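Speaker notes – "What the Break Table Taught Me About Meetings"
7 min read

We use cookies to remember your preferences. Accept | Manage settings

(Wait for the stragglers. Water on the left side of the lectern this time, please, self.)

Hi everybody, and thanks for coming to the session right after lunch. I know what that costs you. I'm going to talk about breaks – the gaps in the agenda, the bits that get squeezed when the morning runs long. I've been planning staff days for mid-size companies for a good while now, and I used to treat breaks as leftover time. I'd like to talk you out of that if you do it too.

Start with the Grorside story. Two-day offsite, lovely building, and I had packed the schedule so tight that I was proud of it. Fifteen speakers! By the middle of day one people were sneaking out in the middle of sessions to talk in the stairwell. Nhung Đỗ, my co-planner on that one, came over and told me the stairwell was the best session we had. She was right and I was pretty grumpy.

(Pause here. Let them laugh or not.) 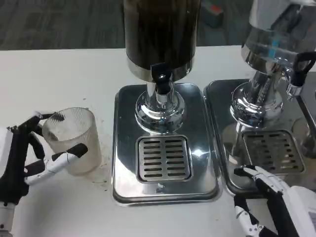

So we gave the next one a real break, 30 minutes, twice a day, and I wrote down what went wrong with it. Mostly it was the line. People came out of the room all at once, headed for the same spot, and spent the whole break standing single file looking at the back of someone's head. You don't meet anyone in a line. Two dispensers side by side like these look like plenty on a floor plan, but when they share one table you still get one crowd and one line. Split them up. Put one at each end of the room and people have to cross paths to get anywhere. And give the used cups a spot of their own, well away from the pouring, so nobody has to reach over anybody.

Okay, next thing: the length. I get asked this constantly. My answer is that a short break is for the body and a long break is for conversation, and you should decide which one you're offering before you print the agenda. If it's for conversation, don't put a speaker on a microphone reading out parking news halfway through. (I did this at Sernalitz. Twice. Don't tell the Sernalitz people I brought it up, one or two of them may be in the room.)

Bakari Mugo had a nice fix for the restart problem. You know the one – you ring the bell, you flick the lights, and half the room keeps talking. He starts the next session with something small and good that you'd hate to miss. At Dista in August he opened with a short customer voicemail, played loud. By day two people were back in their seats early to hear the next one. I've stolen it and I'm not sorry.
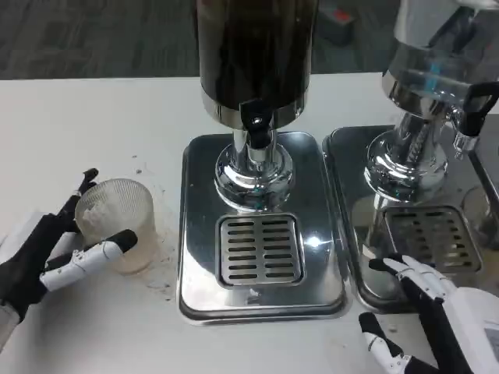 Does it scale? Sort of! Biwott asked me to help with their annual gathering, 2000 people, and you can't run that like a team day. What we did was stagger the breaks by floor, so each floor felt like its own little event. The tricky part was telling the speakers, who all thought their floor had been given the bad slot. Talk to your speakers early. Earlier than that.

(If running over, skip to the homework.)

Homework, then. Take your next agenda and find the break you'd cut first if the morning ran late. Now protect it. Write "do not move" next to it and tell whoever is chairing. Then go stand in it yourself, no phone, no clipboard, and listen to what people are talking about. That's where I get most of my topics for the following year.

(Questions. Repeat each one into the mic. Handouts are on the chair by the door.)

Get new talks and notes by email. Enter your address to subscribe.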